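Notizen für den Vortrag »Mit dem Nachtbus über den Pass«, Reiseabend im April
Redezeit 40 Minuten, danach Fragen. Langsam sprechen!

## Begrüßung

- Guten Abend, vielen Dank an Birdie Escobedo für die Einladung.
- Kurz sagen: Deutsch ist meine dritte Sprache. Wenn ich ein Wort falsch betone, bitte rufen.
- Frage an den Saal: Wer ist schon einmal eine Nacht im Bus gefahren und hat dabei geschlafen? Hände zählen lassen, warten, nicht gleich weiterreden.

Mein Thema ist heute eine einzige Strecke. Sie führt von Feltolham nach Plokis, über einen Pass auf 2985 Metern Höhe. Die Fahrt dauert nach Fahrplan 13 Stunden. Ich bin sie dreimal gefahren, zweimal hinauf und einmal zurück, und jedes Mal war sie anders.

## Warum mit dem Bus?

Es gibt auch einen Flug. Er ist schnell, und man sieht vom Land beinahe nichts. Im Bus dagegen lernt man, wie die Landschaft zusammenhängt: zuerst die Obstgärten, dann die Dörfer mit den Steindächern, dann nur noch Weiden und ganz oben das Geröll.

(Hier die Geschichte mit dem verlorenen Fahrschein, aber nur die kurze Fassung. Beim letzten Mal hat sie zu lange gedauert.)

## Fahrkarte und Sitzplatz

- Karten verkauft nur der Schalter der Linie Marchetti am Busbahnhof. Er öffnet um 10 Uhr morgens.
- Den Namen deutlich schreiben. Auf meiner ersten Karte stand ein anderer Mensch.
- Rechte Seite nehmen, wenn man nach Plokis fährt. Dort liegt das Tal.
- Die letzte Reihe vermeiden. Sie lässt sich nicht nach hinten stellen, und der Motor ist darunter.
- Wer leicht seekrank wird: vorne sitzen, auf die Straße schauen, kein Telefon.
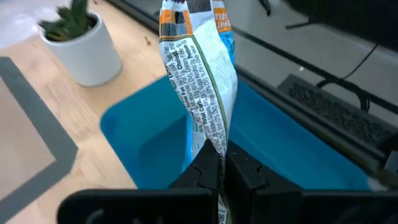
Das Gepäck kommt in den Laderaum, und man erhält dafür einen kleinen Zettel. Diesen Zettel bitte nicht in die Jackentasche stecken, in der auch die Taschentücher sind. Ich habe in Plokis sehr lange erklären müssen, dass der grüne Rucksack meiner ist. In den Bus nimmt man nur, was man in der Nacht braucht: eine Decke oder eine dicke Jacke, Wasser, die Papiere, ein wenig Kleingeld für die Toilette.

## Die Strecke

**Erster Teil, bis Tidley.** Gute Straße, viele Haltestellen. Der Bus ist voll mit Leuten, die nur zum nächsten Ort wollen. Man soll in dieser Zeit noch nicht versuchen zu schlafen, man wird immer geweckt.

**Tidley.** Hier hält der Bus für das Abendessen. Es gibt eine Suppe mit Bohnen und ein Brot, das warm aus dem Ofen kommt. Der Fahrer isst auch hier, also fährt er nicht ohne uns ab. Trotzdem habe ich immer aus dem Fenster geschaut, ob er noch am Tisch sitzt.

**Der Aufstieg.** Ab hier gibt es keine Beleuchtung mehr. Die Kurven sind eng, und vor jeder Kurve wird gehupt. Beim ersten Mal hatte ich Angst, das sage ich offen. Mein Sitznachbar, Herr Panagiotis Đorđević, fuhr damals zu seiner Schwester und schälte mir ohne ein Wort eine Orange. Danach war es besser.

(Pause. Schluck Wasser trinken.)

**Die Passhöhe.** Der Bus bleibt kurz stehen, damit die Bremsen abkühlen können. Aussteigen ist erlaubt, Mütze aufsetzen. Bei klarem Himmel sieht man so viele Sterne, dass man die bekannten Sternbilder darin nicht mehr findet. 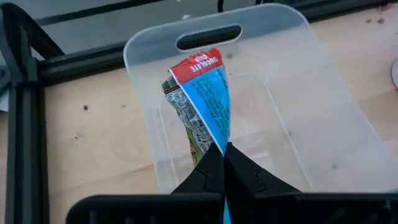 **Die Abfahrt nach Plokis.** Für mich der schönste Teil. Es wird langsam hell, und auf der rechten Seite öffnet sich das Tal. Der Fluss liegt meistens unter Nebel, man erkennt ihn nur an der Form. Wer bis jetzt nicht geschlafen hat, schläft leider genau hier ein. Stellen Sie sich einen Wecker.

## Praktische Fragen, die sicher kommen

- *Ist es gefährlich?* Ehrlich antworten: Die Straße ist schmal, und bei Schnee wird sie gesperrt. Dann wartet man in Tidley. Einen freien Tag nach der Ankunft einplanen.
- *Kann man mit Kindern fahren?* Ich würde die Tagesfahrt empfehlen, die es aber nur im Sommer gibt.
- *Wo übernachten in Plokis?* In der Gasse hinter dem Markt sind mehrere einfache Pensionen. Vorher anrufen und sagen, dass man früh am Morgen kommt.

## Schluss

Auf die Karte am Tisch beim Eingang hinweisen, man kann darauf die Haltestellen sehen. Birdie übernimmt das Mikrofon für die Fragen.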